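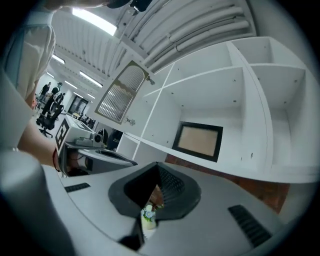
Hidden-role games depend on a simple imbalance: a small group of players knows something that the rest of the table does not. These notes cover the second unit of the course, in which students examine how that imbalance is created, how long it lasts, and what the rules must do to protect it. Groups will need a physical marker for the player who holds the right to speak or to call a vote. Any small object that can be passed from hand to hand will serve, such as a flower in a little white pot or a thin red wristband, provided that every player can recognize it at once.

## 2.1 Terms used in this unit

**Informed minority.** The players who know one another's roles from the start. In most designs they win by staying undetected until a set point in the game.

**Uninformed majority.** The remaining players, who know only their own role. They have the votes but lack the facts.

**Public action.** Anything done in view of the table, including a vote, a nomination, or a refusal to speak.

**Private action.** Anything done in secret, whether at night, by hidden card, or through a phone application. The result may be made public even when the actor is not.

Students should use these terms in written work. "Good team" and "bad team" are acceptable in discussion only.

## 2.2 Group size and the size of the minority

The assigned reading by Eleni Grgić treats the size of the minority as the first decision a designer makes. With eight players, two informed players is a cautious choice and three is an aggressive one. At nine, three becomes comfortable. At 11, a fourth informed player may be added, but the majority then requires at least one role with reliable information, or early votes become close to random.

Grgić also warns against reading too much into win rates. A game in which each side wins 50 percent of the time may still be a poor game if the result is decided by the first vote. Ask at which moment the players believed the outcome was settled. Where that moment comes early, the later rounds are only procedure.

## 2.3 Case study: Stunport

Stunport is set in a harbor town during a strike. The dockers are the majority and the informers are the minority. Each round, the player holding the marker names a work crew, and the table approves or rejects it. The approved crew then plays cards face down. A single sabotage card spoils the shipment.

Three features deserve attention:

- The marker moves to the left after every vote, approved or not. No player can be kept from leading.
- Rejected crews are recorded on the same sheet as approved ones. The record gives the majority something to argue from – a point raised by Vasilis Halilović in his lecture.
- Informers must play a sabotage card in the final round if they are on the crew. This rule was added in the second edition and remains disputed.

Before the seminar, consider whether the third rule helps the majority or merely shortens the discussion.

## 2.4 Case study: Zovstead

Zovstead removes a player after each vote. Elimination raises the stakes, but it leaves some participants with nothing to do. The designers answer this with the Gil, a role given to the first player removed. The Gil remains at the table, may not speak, and casts one vote in the last round.

Compare this with the silent observer in the Hevance card set, discussed in Unit 1. Both keep a removed player involved. Only the Gil can change the result.

## 2.5 Seminar exercise

Groups will be assigned by Jasmina Vidmar. Each group will play one full session of Stunport, change a single rule, and play again. The following are not permitted as changes:

1. adding or removing players between sessions
2. altering the number of rounds
3. allowing players to show their role cards

One member keeps a written record of votes and does not play. The record is submitted with the report.

Reports should state the rule as printed, the rule as changed, and the effect on public actions. Remarks on whether the group enjoyed the session may be included in a final paragraph and will not be graded.

## 2.6 Reading and submission

- Grgić, course reader, chapter on minority size
- Halilović, lecture notes on voting records
- Stunport rulebook, second edition, sections on crews and sabotage

Reports are due at the end of May. Requests for an extension go to Kastriot Janevski before the deadline. Salvador Calado will hold the rulebooks and card sets between seminars – please return them complete, with the role cards sorted by side.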